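The backup job on my home server had been failing since October, and the log gave only a nonzero exit code. I rebuilt the file index from scratch. It listed 3,066 files, of which 1,463 were duplicates left over from the old Kostlow drive.

Removing the duplicates did not fix the job. The index lived on a partition that was 80 percent full, and the script needs room for a second copy while it writes.
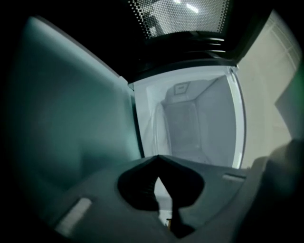 Moving the temp directory to the larger disk took one line in the config. The job then completed with exit code 0. Humaira Mirani suggested in the comments on my last post that I check free space first, and she was right.

I have set retention to 2 snapshots and added a free space check before the copy step. The script is on the Jarneo page, minus my paths.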